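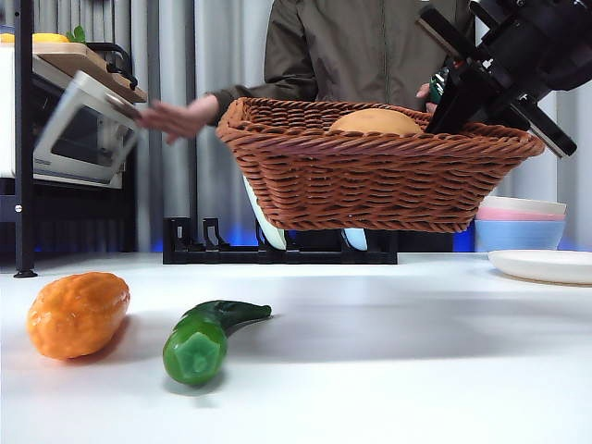 4. Results: why customers bring cookware back

4.1 The material

The results in this section come from the return counters of six kitchenware shops, four in Sandberg and two in Sindavberg. All of them belong to the Bota chain and receive their heavy cookware from the same wholesaler, Fundusex. During the study period the shops filled in 1,072 return slips for pots, pans, casseroles and lids. A slip has one box for the product, one box for the reason, and a free line where the shop assistant can write what the customer said. The free line was not always used. In the smaller Sindavberg shop it was used almost every time, and we must admit that our understanding of the reasons depends a good deal on this shop.

From the whole set we drew 400 slips by lot and coded them by hand. Two coders worked separately, and they discussed the slips where their codes did not agree. Most of the disagreement was between the codes "too heavy" and "wrong size". These are difficult to keep apart, as a customer who says "it is too big for me" can mean the diameter, the weight, or the place it takes in the cupboard. We decided to follow the product that the customer took in exchange. If the new pot had the same diameter and was made of a lighter material, the slip was coded as weight. If the customer took the money, we left the slip in a mixed group.

In addition, we held 15 interviews with customers who had returned an item and agreed to speak with us. The interviews were held in the shops, usually on a Tuesday, when the shops are quiet, and they lasted as long as the customer wished.

4.2 Reasons written on the slip and reasons told in the interview

The reason box on the slip offers a short printed list: damaged, wrong size, wrong color, gift, other. We had expected "damaged" to be the largest group, and this was the case. However, the free lines show that the word covers very different situations. A chip in the enamel at the rim, a loose knob on the lid, brown marks on the inside after frying, and a base that does not sit flat on the hob are all written under the same word. Brown marks are not damage in the sense of the guarantee. The assistants know this, and several of them ticked the box anyway and wrote "stains" on the free line, so that the customer could exchange the pot without a long discussion.

Color is a smaller group than we had thought. People who buy an enameled pot choose the color with care and often come to the shop two times before they pay. When they do return a pot for its color, the reason given is nearly always that it does not match another piece bought earlier. The red and the blue lines of the wholesaler have both been changed over the years, and a lid bought as a replacement may look clearly different on an old pot. One interviewed customer had brought the old pot with her in order to compare it at the window of the shop, because under the shop lamps both pieces looked the same to her.

Gifts form a group of their own. The receiver of a gift often has no receipt and does not want to tell the giver. In the interviews, these customers began with a technical reason (the lid, the weight, the type of hob) and came only later to the real one. We do not think they wished to deceive the shop. It seems easier to complain about a lid than about the taste of an aunt.

4.3 Tableware and serving pieces

The same shops also sell tableware and serving pieces. These are returned on a different slip and were left outside the coded sample. We mention them because the shops treat them with less strict rules: an unused serving piece can be exchanged without a reason.

Figure 3. Woven basket on a white tabletop.

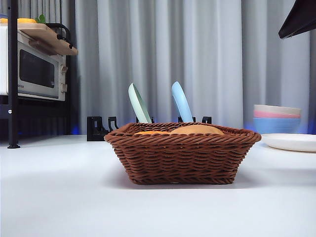

According to Manaia Mahuika, the two slips should have been joined from the beginning, and the separate treatment hides one part of the problem. She told us that a customer who buys a casserole and a serving dish on the same day will often bring both back on the same day, and that the first slip then says "wrong size" while the second says nothing. If we read only the first slip, we look for a fault in the casserole. In her opinion, what went wrong was the purchase as a whole, which was made for a dinner that did not take place, or for a kitchen that became smaller after a move.

We tested this idea as far as our material allowed. The slips carry the number of the sales receipt, so it is possible to see which items were bought together. Among the coded slips with a readable receipt number, joint returns were more common for items bought in the weeks before a holiday and rare in the rest of the year. The receipt number was not readable on many slips from the larger Sandberg shops, where the printer was old. For this reason we give no percentage here, and we regard the observation as a direction for later work.

4.4 Weight

Weight deserves its own paragraph because it was hardly mentioned on the slips and was mentioned in almost every interview. The printed list has no box for it. The assistants therefore used "other" or "wrong size", depending on their habit. In the interviews, customers described the moment when they first lifted the full pot from the oven, or when they tried to wash it in a small sink. In the shop they had lifted the pot empty and without its lid, as the lids are fastened to the shelf with a cord. Nobody had asked to have the cord opened.

Two of the shops changed this practice in May, during our study. The cord was removed from the display pieces, and a cushion was laid on the shelf so that the lid could be put down safely. The assistants were asked to let the customer lift the pot together with the lid before payment. In these two shops the slips that we coded as weight became fewer in the following weeks. The period is short, and one of the shops was closed for some days because of repairs to the floor, so the comparison must be read with caution.

It should also be said that weight is not always a negative thing for the customer. Some of the interviewed persons were proud of the heavy pot and returned it with regret. One of them kept the lid, against the rules of the shop, and the manager allowed it.

4.5 The role of the assistant

The decision at the counter is made by one person in a few minutes, often with other customers waiting. The written rules of the chain fill one page and are kept under the counter. In our observation they were seldom taken out. The assistants relied on what they had seen others do, and each shop had in this way its own custom. In one Sandberg shop, stained pots were always accepted when the customer had washed them. In another they were never accepted, and a leaflet about cleaning with baking soda was given instead.

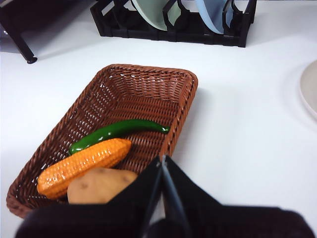
Rodrigo Tejada did not agree that this difference between the shops is a weakness. He wrote to us, after reading a draft of the section, that a strict and equal rule would be fair on paper and would cost the shops their regular customers. "The person at the counter knows who has bought from us for years," he wrote, "and the page under the counter does not know it." He also asked us to note that the cleaning leaflet had been written by the assistants themselves and that customers come back to ask for a second copy.

We accept the second remark fully and the first one in part. Regular customers were treated well in all the shops. New customers were treated well in some of them, and it is the new customer who has the least knowledge of how an enameled pot should be used. Of the returns coded as stains, the greater part concerned a first purchase of this kind of cookware. These customers had used high heat, as they were used to do with a thin steel pan, and they believed that the brown layer was a fault in the product. A few sentences at the time of sale could have prevented the return. The assistants said the same in the conversations we had with them, but they also said that a customer who has just chosen a color does not listen to instructions about heat.

The next section describes the small change of the return slip that we proposed to the chain, with a separate box for weight and a second one for stains, and the first comments of the shops on it.

Related articles
Lids sold separately: a study of replacement parts in kitchenware shops
How long is a guarantee for life? Reading the small card in the box
Display shelves and the handling of heavy goods

This site uses cookies to remember your reading settings. By continuing you agree to their use. Accept | Manage settings

Contact | Copyright and permissions | Back to top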